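Search this site Go

Gwynne Linen Reuse Trial: progress report to the Konano Fund
November
By Hefin Bevan

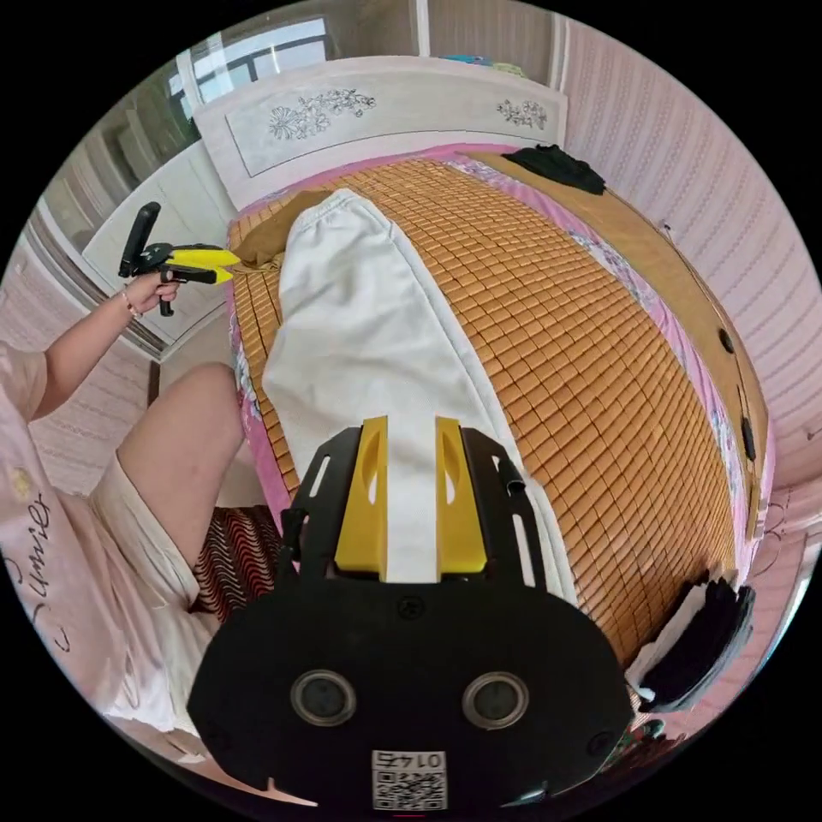
1 min read

The trial has now run at two hostels, Gwynne and Bunach. Of the 100 garments we budgeted to mend and return to wear, 27 have gone back to residents. I don't consider that a strong result, and the savings forecast in our application now looks optimistic.

Eletti's mending rate is fair, but their pickup on Saturday clashes with the hostels' busiest laundry day. Labelling remains patchy. Bunach reports that residents are pleased, though its survey drew few replies and I would give it little weight.

We have spent about 2 months' worth of the thread and elastic allowance. I recommend holding the next instalment until Bunach's figures are checked.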